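文書区分:据付・初期設定編(第3章)
対象:Allness 室内空気清浄機 Wokititz 床置型
改訂日:2020年1月21日
編集:Seidu Acheampong
確認:Lamisi Asante

# 3. 設置と初期設定

本章では、開梱後の本体確認から、フィルターの装着、設置場所の決定、においセンサーの基準値取得、風量の設定までを扱います。日常の手入れは第5章、エラー表示の一覧は第7章を参照してください。壁掛金具を使用する場合は、3.3の代わりに金具付属の説明書に従ってください。

## 3.1 作業前の確認

### 付属品

| 品名 | 数量 | 備考 |
|---|---|---|
| 本体 | 1 | 前面パネル装着済み |
| Dastix 集じんフィルター | 1 | 本体内部に収納、袋入り |
| Dastix 脱臭フィルター | 1 | 本体内部に収納、袋入り |
| プレフィルター | 1 | 本体に装着済み |
| 電源コード | 1 | 着脱式 |
| リモコン | 1 | 電池は別売 |
| センサーカバー用ブラシ | 1 | 背面ホルダーに収納 |
| 保証書 | 1 | 販売店名の記入を確認 |

不足がある場合は、電源を入れる前に販売店へ連絡してください。Hứa 扱いの製品では、保証書の販売店欄に受付番号が印字されています。連絡の際はこの番号と、本体背面の製造番号を併せて伝えてください。

### 電源

電源コードは、定格に余裕のある壁面コンセントへ直接接続します。タイマー付きコンセント、調光回路、延長コードには接続しないでください。タイマーで電源を遮断すると、センサーの基準値が失われ、復電のたびに3.5の手順が必要になります。

> **警告**
> 濡れた手で電源プラグを抜き差ししないでください。感電の原因になります。

> **警告**
> 電源コードを家具の脚や本体の下に挟まないでください。被覆が傷つき、発火の原因になります。

> **注意**
> 本体を運ぶときは、側面のくぼみに両手を掛けてください。前面パネルや吹出口のルーバーを持つと、外れて本体が落下することがあります。

## 3.2 フィルターの装着

フィルターは袋に入った状態で本体内部に収納されています。袋を取り除かずに運転すると、風が通らず、モーターの保護停止が働きます。

1. 電源コードが接続されていないことを確認します。
2. 前面パネル上部の左右にあるつまみを同時に押し、パネルを手前に倒します。
3. パネルを上に引き、下側の爪を溝から外します。
4. プレフィルターの取っ手を持ち、手前に引いて外します。
5. 集じんフィルターと脱臭フィルターを取り出します。
6. 両方の袋を外します。袋の中の乾燥剤も取り除きます。
7. 脱臭フィルターを奥側に入れます。枠の矢印が上を向くようにします。
8. 集じんフィルターを手前側に入れます。引き出し用のタブが手前に来る向きが正しい向きです。
9. プレフィルターを元の位置に戻し、四隅を押します。
10. 前面パネルの下側の爪を溝に差し込み、上部を押して閉じます。左右のつまみが両方とも固定されたことを、パネルを軽く引いて確かめます。

> **注意**
> 脱臭フィルターは水洗いできません。水に浸けた脱臭フィルターは、乾燥させても性能が戻りません。

**補足:** 脱臭フィルターの枠から黒い粉が落ちることがあります。吸着材の微粉で、運転に支障はありません。床に落ちた粉は掃除機で吸い取ってください。濡れ布巾で拭くと、目地や繊維に入り込んで取れにくくなります。

**補足:** 前面パネルが閉じきっていない場合、安全スイッチが働き、電源ボタンを押しても運転を開始しません。表示部には「PA」が点滅します。

取り外した袋と乾燥剤は、お住まいの自治体の区分に従って処分してください。乾燥剤を食品の保存に転用しないでください。

## 3.3 設置場所の決定

### 本体周囲の空間

本体の背面と両側面は、壁や家具から 300 mm 以上離します。吹出口の上方には棚や吊り下げ物がないようにしてください。吸込口は背面と両側面の下部にあり、どれか一面がふさがると、表示上の風量と実際の風量が一致しなくなります。

次の場所には設置しないでください。

- 直射日光が当たる場所
- 暖房器具の温風が直接当たる場所
- 浴室、脱衣室など、水がかかるおそれのある場所
- 調理台の脇など、油煙が直接届く場所
- 傾斜した床、毛足の長い敷物の上
- カーテンが吸込口に触れる場所
- 火災警報器の直下

火災警報器の直下では、吹き出した空気が警報器の感知部を覆い、煙の検知が遅れることがあります。エアコンの吹出口に正対させた場合も、室内に空気の流れない領域ができやすくなります。エアコンと併用するときは、対角の位置に置くか、吹き出しの向きが揃うように本体を回してください。

### 床面の確認

1. 設置位置の床を乾いた布で拭きます。
2. 本体を置き、上面の四隅を順に軽く押します。
3. がたつく場合は、底面前側の調整脚を回して高さを合わせます。
4. 調整脚で合わない場合は、位置を変えます。紙や布を脚の下に挟まないでください。

がたつきが残った状態で運転すると、強運転時に共振音が出ます。板張りの床では根太の間に置いたときに音が大きくなる傾向があり、わずかに位置をずらすだけで収まることもあります。

### 本体の向き

吹出口は、人が長くとどまる位置に直接向けないようにします。寝室では、枕元から離し、足元側の壁に沿って置くと、気流が顔に当たりにくくなります。表示部の光が気になる場合は、3.7の表示設定で減光してください。

## 3.4 においセンサーの位置と周囲の条件

においセンサーは、本体右側面のスリットの内側にあります。検知方式は半導体式で、空気中の還元性ガスの変化を電気抵抗の変化として捉えます。特定の物質の濃度を測るものではなく、基準値からの差を三段階のランプで示します。ガス漏れや一酸化炭素の検知には使用できません。

センサーは、次のものに強く反応します。

- アルコールを含む消毒液、化粧品、香水
- スプレー類の噴射剤
- たばこの煙
- 調理中の湯気と油煙
- 塗料、接着剤、ワックスの揮発成分

一方、次のものにはほとんど反応しないか、反応が不安定です。

- 花粉、砂ぼこりなどの粒子
- 床や壁に染み付き、放散が緩やかなにおい
- 長時間にわたり同じ強さで続くにおい

粒子への反応は、左側面のほこりセンサーが担います。二つのセンサーは独立に動作し、自動運転時の風量は、反応の大きいほうに合わせて決まります。
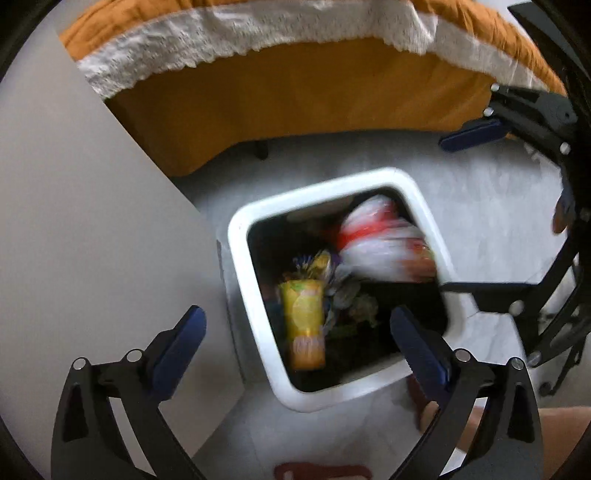
センサー側の側面は、においの発生源に近づけすぎないようにします。発生源が近いと、部屋全体の空気が落ち着いたあともランプが下がらず、自動運転が強のまま続くことがあります。台所や食堂に設置する場合に見落としやすいのは、床に置いたごみ箱です。レモンの絵柄の黄色い飲料パック、しわになった包み、しおれた葉か野菜くずのようなものが同じ箱に入っていると、発生源としては小さくても、種類の異なるにおいが床に近い高さで混ざり、センサーの指示が安定しません。右側面をごみ箱と反対に向けるか、本体とごみ箱を部屋の別の辺に置いてください。ふた付きのごみ箱でも、開閉のたびに一時的な反応が出ます。この反応は正常で、感度設定を下げて抑える必要はありません。

芳香剤や消臭剤を使用している部屋では、それらの成分が基準値に含まれます。基準値を取得したあとに芳香剤を交換または撤去した場合は、3.5の手順をやり直してください。ペット用トイレも同様に扱います。猫砂を全量交換した直後に基準値を取得すると、翌日以降の指示が高めに出ます。

### センサーのスリット

スリットにシールや布を貼らないでください。ほこりが付いた場合は、付属のブラシで上から下へ払います。市販のエアダスターは使用できません。噴射剤がセンサーに吸着し、指示が長時間高いままになります。誤って吹き付けた場合は、電源を入れたまま、窓を開けた部屋で指示が下がるのを待ちます。

## 3.5 基準値の取得

初めて電源を入れたとき、および電源プラグを抜いたあとに再び接続したときは、においセンサーの基準値を取得します。取得中の室内の空気が、以後の「清浄」の基準になります。

### 準備

1. 窓を開け、室内の空気を入れ替えます。
2. 調理、清掃、スプレー類の使用を終えておきます。
3. 芳香剤は、普段使用しているものだけを普段の位置に置きます。
4. 窓を閉めます。

屋外で野焼きや舗装工事が行われているときは、窓を開けて換気しても室内が基準に適した状態になりません。時間を改めてください。

### 取得

1. 電源コードの本体側を差し込み、続いて電源プラグをコンセントに差し込みます。
2. 表示部の全ランプが点灯し、消灯するまで待ちます。
3. 電源ボタンを押します。風量「中」で運転が始まります。
4. 「センサー」ボタンを、受付音が鳴るまで押し続けます。においランプが白の点滅に変わります。
5. そのまま待ちます。取得にはほぼ 15 分かかります。
6. においランプが青の点灯に変われば完了です。

> **注意**
> 取得中は前面パネルを開けないでください。安全スイッチが働いて運転が停止し、取得は最初からやり直しになります。

取得中に部屋の出入りがあっても支障はありませんが、扉を開け放したままにしないでください。隣室で調理をしている場合は、終わってから開始します。

### 取得できない場合

| 表示 | 状態 | 処置 |
|---|---|---|
| 白の点滅が続く | 指示が安定しない | 換気後、最初からやり直す |
| 赤の点滅 | 基準にできる範囲を超えている | 発生源を取り除き、換気する |
| 「PA」の点滅 | 前面パネルの開き | パネルを閉じ、やり直す |
| 消灯 | センサーが無効 | 3.7でセンサーを有効にする |

赤の点滅が繰り返される場合、床用ワックスや新しい家具の揮発成分が残っていることがあります。数日間は手動運転で使用し、その後に取得してください。手動運転中もフィルターの性能は変わりません。

**補足:** 保管中に長く通電されていなかったセンサーは、指示がゆっくりと変動します。この変動は通電を続けることで収まります。使用開始から 7 日が経過した時点で、もう一度基準値を取得することを推奨します。二度目の取得では、準備の手順も省略せずに行ってください。

## 3.6 運転モードの設定

### 自動

二つのセンサーの指示に応じて、風量を静音から強まで切り替えます。通常はこのモードで使用します。指示が上がったときの風量の増加は速く、下がったときの減少は緩やかです。ランプが青に戻ってもしばらく風量が下がらないのは、この制御によるものです。

### 手動

「風量」ボタンを押すたびに、静音、弱、中、強の順に切り替わります。センサーのランプは表示を続けますが、風量には影響しません。

### 就寝

風量の上限を弱に制限し、表示部を減光します。においの指示が赤になっても強運転には移りません。調理後の部屋でそのまま就寝する場合は、就寝モードに切り替える前に自動モードで運転し、ランプが青に戻ってから切り替えてください。

### 急速

一定時間、強で運転したあと、直前のモードに戻ります。来客のあとや掃除のあとに使用します。掃除機をかけている最中に開始しても構いませんが、プレフィルターに付くほこりが増えます。

### モードの記憶

電源ボタンで停止した場合、直前のモードは記憶されます。電源プラグを抜いた場合は、自動モードに戻ります。瞬時の停電では、モードも基準値も保持されます。

## 3.7 表示と感度の設定

設定モードに入る手順は次のとおりです。

1. 電源ボタンで運転を停止します。
2. 「風量」と「センサー」のボタンを同時に押し続けます。
3. 表示部に「S1」が出たら指を離します。
4. 「風量」ボタンで項目を選びます。
5. 「センサー」ボタンで値を変えます。
6. 電源ボタンを押して確定します。

| 項目 | 内容 | 選択できる値 | 出荷時 |
|---|---|---|---|
| S1 | においセンサーの感度 | 低、標準、高 | 標準 |
| S2 | ほこりセンサーの感度 | 低、標準、高 | 標準 |
| S3 | 表示部の明るさ | 消灯、減光、通常 | 通常 |
| S4 | 操作音 | 切、入 | 入 |
| S5 | センサーの有効・無効 | 両方、ほこりのみ | 両方 |
| S6 | チャイルドロック | 切、入 | 切 |

確定せずに放置すると、変更は破棄され、表示部が消灯します。

S1を「高」にすると、隣室の調理や人の出入りでも風量が上がります。広い部屋や天井の高い部屋では「高」、台所と一体の部屋では「標準」を目安とします。感度を変えても基準値は変わらないため、変更後に3.5の手順を行う必要はありません。

S3を「消灯」にした場合も、エラー表示とフィルター交換の表示は点灯します。

S6を「入」にすると、電源ボタン以外の操作を受け付けません。解除するときは、設定モードに入ってS6を「切」に戻します。リモコンからは解除できません。

## 3.8 リモコンの準備

1. 裏面のふたを矢印の向きにずらして外します。
2. 極性を合わせて電池を入れます。
3. ふたを元に戻します。
4. 本体の受光部に向けて電源ボタンを押し、受付音を確認します。

受光部は表示部の右端にあります。インバーター式の照明が近くにあると、反応する距離が短くなることがあります。同じ部屋で Wokititz を複数台使用する場合は、リモコンの信号を別のチャンネルに切り替えてください。切り替えは、リモコンの「静音」と「入切」を同時に押し続け、送信ランプが点滅したところで、対象の本体の「センサー」ボタンを押して行います。

長期間使用しないときは、電池を取り出してください。液漏れした場合は、液に直接触れず、乾いた布で拭き取ってから新しい電池を入れます。

## 3.9 フィルター積算時間の確認とリセット

本体は、フィルターを通過した風量をもとに運転時間を換算し、積算しています。新品の本体では、出荷前の検査による積算は消去されています。念のため、初期設定の最後に値を確認してください。

1. 運転中に「風量」ボタンを押し続けます。
2. 表示部に積算時間が出ます。
3. 指を離すと通常の表示に戻ります。

積算時間は桁を分けて順に表示されます。たとえば「1」のあとに「417」と表示された場合、積算時間は 1,417 時間です。

積算時間が残っている場合や、フィルターを交換した場合は、次の手順でリセットします。

1. 運転を停止します。
2. 前面パネルを閉じた状態で、「センサー」ボタンを押しながら電源プラグを差し込みます。
3. 表示部に「FL」が出たら指を離します。
4. もう一度「センサー」ボタンを押します。受付音が二回鳴り、表示が「0」になります。

この手順では電源プラグを抜き差しするため、においセンサーの基準値も失われます。リセット後に3.5の手順を行ってください。

> **注意**
> フィルターを交換せずに積算時間だけをリセットしないでください。交換の表示が遅れ、目詰まりによる風量の低下や異音の原因になります。

## 3.10 設定後の点検

次の項目を確認し、該当する欄に印を付けて保証書とともに保管してください。

- [ ] フィルターの袋と乾燥剤を取り除いた
- [ ] 前面パネルのつまみが左右とも固定されている
- [ ] 背面と両側面に所定の空間がある
- [ ] 上面の四隅を押してもがたつかない
- [ ] 電源コードが家具に挟まれていない
- [ ] センサーのスリットがふさがれていない
- [ ] 基準値の取得が完了し、においランプが青に点灯した
- [ ] 積算時間を確認した
- [ ] リモコンの操作を受け付けた

運転開始直後に、吹出口から樹脂や吸着材のにおいを感じることがあります。窓を開けて風量「強」で運転すると、早く薄れます。焦げたようなにおい、または本体上面の一部が触れられないほど熱くなる場合は、直ちに運転を停止し、電源プラグを抜いて販売店へ連絡してください。

設置場所を別の部屋に移したときは、3.3から3.5までを改めて行います。同じ部屋の中で移動した場合も、電源プラグを抜いたときは3.5の手順が必要です。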